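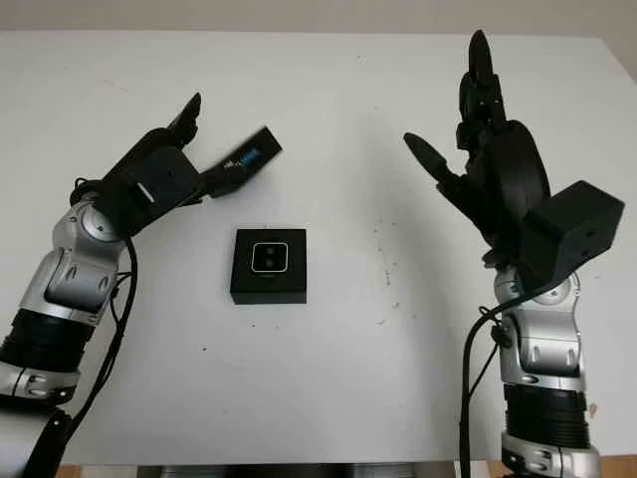 Relatório de projeto — Unidade curricular de Acústica dos Espaços

Reverberação e conforto sonoro numa cantina escolar: o caso do refeitório Grusora

Autora: Siham Kabbaj
Entregue a 13 de janeiro de 2026

1. Introdução

O refeitório Grusora é uma sala de planta retangular, com pavimento cerâmico, paredes pintadas e teto em betão à vista. Serve almoços em dois turnos. Quem lá come queixa-se do barulho, e as funcionárias da linha queixam-se mais, porque passam ali a manhã e o início da tarde.

Este trabalho procurou responder a duas perguntas. A primeira é se o tempo de reverberação da sala explica as queixas. A segunda é quanto se consegue baixar esse tempo com material absorvente colocado só no teto, sem mexer no chão nem no mobiliário. A direção da escola pôs essa condição logo na primeira reunião: o pavimento tem de continuar lavável e as mesas são de compra recente.

Ficou de fora o isolamento em relação às salas vizinhas. O corredor Dritareo, encostado ao lado norte, também recebe ruído do refeitório, mas exigia outro tipo de ensaio e outro equipamento.

2. Enquadramento

O tempo de reverberação é o tempo que o nível sonoro demora a cair 60 dB depois de a fonte se calar. Numa sala com ruído de fundo é difícil observar a queda completa, por isso mede-se uma parte da curva e extrapola-se. Usámos a queda de 20 dB, indicada neste relatório como T20.

Para a previsão usou-se a fórmula de Sabine, T = 0,16 V / A, em que V é o volume da sala em metros cúbicos e A a área de absorção equivalente em metros quadrados. A fórmula supõe um campo sonoro difuso. Num refeitório com pé-direito baixo e absorção concentrada numa só superfície essa hipótese é fraca, e o assunto volta na secção 6.

Há ainda um efeito que não entra na fórmula. Quando a sala é reverberante, as pessoas levantam a voz para se fazerem ouvir, o nível sobe, e as mesas ao lado levantam a voz também. Na literatura aparece como efeito Lombard. Por causa dele, a descida de nível com a sala ocupada pode ser maior do que a prevista apenas pelo aumento da absorção.

3. Método

As medições de reverberação fizeram-se com a sala vazia de pessoas e com as mesas e cadeiras no lugar habitual. Como fonte de impulso usaram-se balões rebentados à altura do peito. Escolheram-se três posições de fonte e três de microfone, o que deu 9 combinações. Cada combinação foi repetida quando a curva apresentava irregularidades visíveis, o que aconteceu sobretudo perto da porta da copa, onde um compressor de frio arrancava sem aviso. Acabámos por combinar com a cozinha que o desligassem durante os ensaios.

O nível com ocupação foi registado no primeiro turno de almoço, com o sonómetro num tripé junto a um pilar, afastado da linha de serviço. O registo durou 25 minutos. Não se gravou áudio, apenas níveis, para não recolher conversas.

Distribuiu-se também um questionário curto em papel, com perguntas sobre a dificuldade em conversar, o cansaço no fim da refeição e o sítio onde a pessoa costuma sentar-se. Foram devolvidos 94 questionários preenchidos. Os que vinham com mais de uma resposta na mesma pergunta contaram como válidos nas restantes.

4. Resultados

Tempo de reverberação

O T20 foi mais longo nas bandas médias, entre 500 Hz e 1000 Hz, que são também as mais importantes para perceber a fala. Nas frequências altas o valor desce, o que se atribui à absorção do ar e às cortinas da fachada sul. Nas baixas os resultados variaram bastante entre posições. Um balão tem pouca energia abaixo de 125 Hz, e essas bandas foram retiradas da análise.

Entre posições, a diferença nas bandas médias foi pequena. Isto sugere que a sala se comporta de modo uniforme e que não existe um canto claramente pior do que os outros.

Nível com ocupação

O nível subiu depressa nos primeiros minutos, à medida que as mesas se enchiam, e depois estabilizou. Os picos coincidiram com a arrumação dos tabuleiros no carro metálico. O arrastar de cadeiras também se nota no registo — em especial no fim do turno, quando a sala se esvazia quase de uma vez.

Questionário

A maioria disse ter dificuldade em conversar com quem está do outro lado da mesa. Entre os que se sentam perto do carro dos tabuleiros, aproximadamente 27 por cento apontaram esse carro como a principal fonte de incómodo, à frente das vozes. Não esperávamos esta resposta e não havia pergunta específica sobre o assunto; apareceu no espaço de comentários livres.

5. Proposta

Compararam-se duas soluções de teto. A solução Adamczyk consiste em painéis horizontais suspensos, com absorção nas duas faces. A solução Stillelside usa placas coladas diretamente ao betão. Os nomes são os que constam das fichas entregues pela escola.

Para a mesma área de material, os painéis suspensos dão mais absorção, pois a face superior também trabalha. Em contrapartida acumulam pó, complicam o acesso às luminárias e baixam o pé-direito útil. As placas coladas são mais simples de montar e de limpar, mas precisam de cobrir quase todo o teto para chegar a um resultado parecido.

Recomenda-se a solução suspensa sobre a zona de mesas e placas coladas sobre a linha de serviço, onde o vapor e as gorduras tornam os painéis pouco práticos. Recomenda-se ainda, com custo baixo, forrar os encaixes do carro dos tabuleiros com borracha e pôr feltros nos pés das cadeiras. A montagem podia ser feita em julho, com a cantina fechada.

6. Limitações

A fonte de impulso não é omnidirecional nem repetível como uma fonte de ensaio normalizada. O registo com ocupação abrangeu um só turno de um só dia, e a ementa e o tempo lá fora alteram o número de pessoas que almoçam na sala. A fórmula de Sabine tende a dar valores otimistas quando a absorção está toda no teto, porque o som continua a refletir-se entre as paredes nuas. Uma simulação por traçado de raios daria uma previsão mais segura, mas não houve tempo para construir o modelo da sala.

7. Trabalho seguinte

Se a escola avançar com a obra, as mesmas combinações de fonte e microfone devem ser repetidas depois da montagem. As posições ficaram cotadas em relação aos pilares, na planta que acompanha o anexo B. O questionário também pode ser repetido sem alterações, a não ser por uma pergunta nova sobre o carro dos tabuleiros.

Anexos

Anexo A — Modelo do questionário
Anexo B — Planta com as posições de medição
Anexo C — Curvas de decaimento por banda de oitava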